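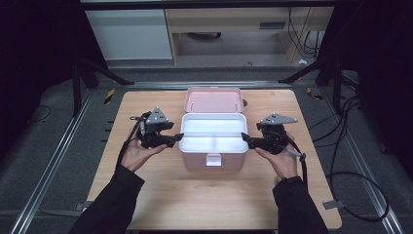
El fallo de almohadillas de Merari es el nombre con el que se conoce una avería de las pinzas manuales Drekus detectada en el taller de Barnside durante la recogida de demostraciones para tareas de manipulación doméstica. El defecto afectaba a la unión entre la almohadilla de contacto y el bloque rígido del dedo. No causó heridos, pero obligó a revisar 621 grabaciones del proyecto Merari y a cambiar el procedimiento de inspección de las herramientas.

Antecedentes

El proyecto Merari reunía demostraciones hechas por personas con una pinza en cada mano. Las tareas eran cortas: abrir y cerrar cajas con tapa abatible, accionar pestillos pequeños, colocar piezas en compartimentos. Con esos datos se entrenaba después un brazo doble de la empresa Yeh, equipado con dedos de la misma geometría.

La pinza Drekus se acciona con un gatillo. Cada dedo termina en un bloque anguloso que se estrecha hacia la punta, con una almohadilla adherida a la cara interior. La almohadilla aporta el rozamiento necesario para sujetar plásticos lisos y es una pieza de desgaste. El manual del taller preveía sustituirla cada 80 horas de uso, sin distinguir entre tipos de tarea.

Descripción de la avería

En abril, los operadores de Barnside empezaron a anotar que las tapas se escapaban al intentar levantarlas por el borde. Las anotaciones se atribuyeron en un principio a falta de práctica. Más tarde se comprobó que las esquinas delanteras de la almohadilla se despegaban del bloque y se doblaban hacia el hueco entre los dedos. Al cerrar la pinza, la parte levantada tocaba el objeto antes que el resto de la superficie y lo desviaba.

El efecto era poco visible con los dedos abiertos. Una esquina algo levantada o una junta de aspecto irregular se tomaban por desgaste normal, y la herramienta seguía en servicio.
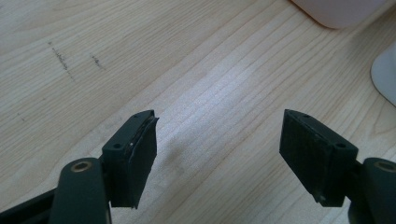 La segunda consecuencia tardó más en conocerse. El sistema calcula la apertura de la pinza a partir del ángulo de los eslabones, de modo que una almohadilla doblada hacía que el valor registrado no coincidiera con el espacio real entre las caras de contacto. La diferencia llegaba a 2 milímetros en los casos peores. El brazo de Yeh, entrenado con esos valores, apretaba en exceso las piezas delgadas y en las pruebas rompió varios pestillos.

Causa

El informe interno señaló dos factores. El primero fue la limpieza de los dedos con alcohol, que ablandaba el adhesivo por el canto de la junta. El segundo fue la propia tarea: hacer palanca bajo una tapa carga la punta en sentido lateral, un esfuerzo que no se había incluido en los ensayos de la almohadilla. Las pinzas dedicadas solo a recoger y depositar objetos no presentaron el defecto.

También se mencionó el estado de la superficie de trabajo. En las mesas donde se practicaban agarres a ras del tablero, las puntas rozaban la madera con frecuencia, aunque el informe no pudo establecer qué parte del despegue se debía a ello.

Medidas

El intervalo de sustitución bajó a 50 horas para las tareas con tapas y bisagras. Se prohibió el alcohol en la junta y se añadió una comprobación con galga de espesores al comienzo de cada turno. Una pinza con cualquier esquina levantada se retira hasta cambiar ambas almohadillas, aunque solo una esté dañada.

De las grabaciones revisadas, más de la mitad se conservaron con la apertura corregida. Las demás quedaron fuera del conjunto de entrenamiento. La versión revisada se publicó el 12 de septiembre de 2024, acompañada de una nota sobre el error de apertura.

Véase también

Calibración de efectores finales
Desgaste de adhesivos
Teleoperación bimanual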